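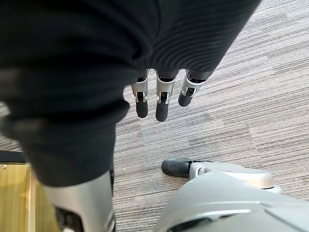
Grundby Streak carpet tile, gray

Grundby is a carpet tile for offices, workshops and studios, made by Nundov and sold through Traderberg. The pattern is a fine streak in light gray, off-white and charcoal. From standing height it reads as mid gray, and small scuffs and lint tend to get lost in it.

Sold in boxes of 19. Order one spare box for every 40 square yards if the room has a lot of corners or floor outlets.

Laying

Lay all tiles with the arrows on the back pointing the same way if you want the streaks to run on from one tile to the next. Quarter-turning every second tile is also fine – the seams will show more.
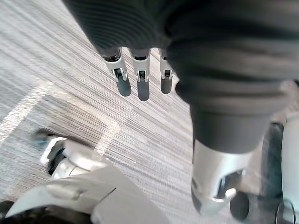

Start from the center of the room and work out to the walls. Keep the boxes in the room overnight before you open them. Cut from the back with a sharp knife.

Care

Vacuum along the streaks, then across. Blot spills with a plain damp cloth. A badly stained tile can be lifted and swapped on its own.

Samples

Sample squares are free, up to four per order. For large floors or a matching stair edge (the Hirose, item 42), write to Chiyo Kikuchi in flooring sales.

Page updated October 28, 2022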